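Simulated wrist camera sees mostly counter edge, can't keep the spatula in view

Posted in Home Builds > Arms and Grippers
Asked August 15, 2023 by Wian Mabuza

I'm building a small arm for my kitchen and testing everything in simulation before I bolt anything down. The arm is a Kema kit with a two-finger gripper I drew up myself. The simulator is Mimix, running on an old desktop in the garage.

The camera is mounted on the wrist and looks out past the fingers. The task is simple. Start from a home pose, find a spatula on the counter, pick it up by the handle, lift it and stop. I run it in batches of 20. In the last batch it got the spatula 3 times. Most of the other runs ended with the fingers closing on air or the arm driving down into the front of the counter.

What I have tried so far:

Raised the image size from 200 to 288 on a side. Slower, same result.
Opened the fingers all the way at the start of each run.
Slowed the approach to half speed.
Swapped the spatula for a brighter one.

I don't want to add a second camera if I can avoid it, as there is only one free port on the board. Is this a mounting problem or something in how I set the home pose? My home pose is low and close to the counter because the real arm sags when it is stretched out, and I wanted the two to match.

Sirkka Sjöberg

Get a second camera. I fought with a wrist-only setup all of February and gave up. A cheap USB hub solves the port thing.

Binta Uzor

Could be lighting. Simulators light everything flat and the edges wash out. Try adding a lamp on one side. I haven't used Mimix so I can't tell you where the setting is. Also check that your gripper is the same size in the model as the one you printed. Mine was off once because the file was in inches, and it missed every time by the same amount.

Ermira Kneževič

I'd look at the home pose before buying anything. I have the same kit on a Braltberg rail in our shared workshop and had close to the same failure. Save one picture from the wrist camera at home pose, before the arm moves, and look at what takes up the space. This is from my kitchen model with a low start:

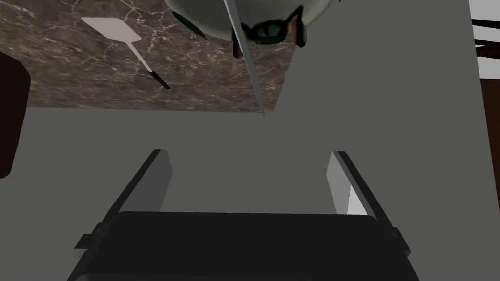 Ermira Kneževič
Workshop lead, Nwachukwu Makers' Room

The gap between the fingers has nothing in it but flat gray. The spatula is up toward the left on the dark marble, well away from where the fingers are pointing, and the knife and the bowl are at the top. If your controller heads for whatever is between the fingers, it has nothing useful to go on from there. It needs a big correction in the first few steps, and a low start leaves very little room to make one.

Changes I would make, in this order:

Raise the home pose until the whole spatula, handle included, sits near the middle of the view. Do it in the model first and worry about sag later.
Tilt the camera bracket a few degrees at a time. Save a picture after each change and keep the angle in the file name.
Split the approach in two. Move over the handle at a fixed height, stop, then come down.
Put a floor on the wrist height so it can't drive into the counter front.

Going up in image size won't help when the target is out at the edge. I'd put it back to 200 and take the speed.

About the sag, measure it on the real arm at the new pose and enter it as an offset on the shoulder joint. Mine changed when I moved to a heavier gripper, so measure with the fingers on.

Wian Mabuza

Thanks. Saved a picture at home pose and mine is mostly flat gray too. I'm redoing the pose tonight and will run another 20. Binta, I checked the units and they match.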